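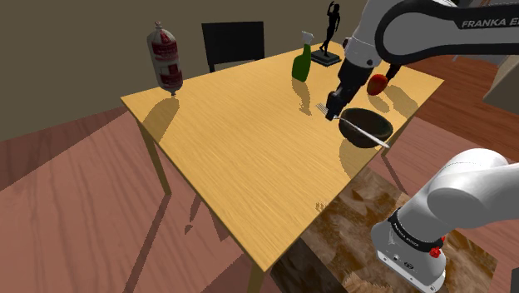

## Tisch abräumen: noch nichts für die Maschine

Wann räumt uns ein Roboter den Küchentisch ab? Die Frage kommt in fast jeder Leserzuschrift zum Thema Haushalt, und die kurze Antwort lautet: in diesem Jahr nicht. Die längere Antwort hat mit Gabeln, Schüsseln und Äpfeln zu tun.

In Grosotville arbeitet eine kleine Gruppe unter Firdevs Güneş am Projekt Rana. Dort übt ein Arm mit zwei Fingern zunächst in der Simulation, was auf einem Tisch nach dem Essen liegen bleibt. Eine Aufgabe heißt schlicht »Schüssel frei machen«: das Besteck herausnehmen, daneben ablegen, die Schüssel anheben, Obst und Flaschen stehen lassen. Für einen Menschen ist das eine Sache von Sekunden.

Am einfachsten ist der Apfel. Er ist rund, lässt sich von fast jeder Seite greifen und verzeiht ein paar Millimeter Abweichung. Eine Gabel, die flach auf der Platte liegt, ist der schwierigere Fall. Die Finger müssen bis knapp über das Holz herunter, dürfen aber nicht aufsetzen, und Metall glänzt je nach Licht so stark, dass die Bilderkennung die Kanten verliert. Ein langes Küchenutensil, das quer in einer Schüssel liegt, bringt noch ein Problem mit: Wer es am falschen Ende fasst, zieht die Schüssel mit.

Im Februar lief bei Rana der bislang größte Durchgang mit 3737 simulierten Versuchen. Güneş nennt keine Gesamtquote, weil die Aufgaben zu verschieden seien. Beim Apfel sei man zufrieden, beim Besteck nicht. »In der Simulation kostet ein Fehlgriff nichts«, sagt sie. »In der Küche liegt dann eine Schüssel auf dem Boden.«

Was im Rechner klappt, muss danach auf echten Tischen noch einmal geprüft werden. Reibung, Gewicht und Licht stimmen nie ganz überein. Die Gruppe ändert deshalb in der Simulation laufend die Beleuchtung, den Untergrund und die Lage der Gegenstände - auch solcher, die mit der Aufgabe nichts zu tun haben. Eine Sprühflasche im Hintergrund darf den Arm nicht ablenken, und umwerfen darf er sie auch nicht.

In der Werkhalle sieht es besser aus. Der Zulieferer Lollance lässt seit Februar 2 Arme Teile aus Kisten in Halterungen setzen. Die Teile sind immer dieselben, sie kommen immer am selben Platz an, und wenn eines verkantet, hält die Anlage an und jemand schiebt es zurecht. Bei 100 verschiedenen Teilen in einer Kiste würde man dort weiterhin von Hand sortieren, heißt es aus dem Betrieb.

Die Firma Naler, die Greifer für solche Anlagen baut, will vorerst kein Gerät für Privathaushalte anbieten. Neben der Technik spricht der Preis dagegen, dazu die Frage der Sicherheit, wenn Kinder oder Haustiere in Reichweite sind.

Für den Herbst plant Rana Versuche an einem echten Küchentisch, zuerst mit Kunststoffgeschirr. Wir berichten, sobald Ergebnisse vorliegen. Fragen an die Gruppe leiten wir gern weiter - eine Antwort auf diesen Newsletter genügt.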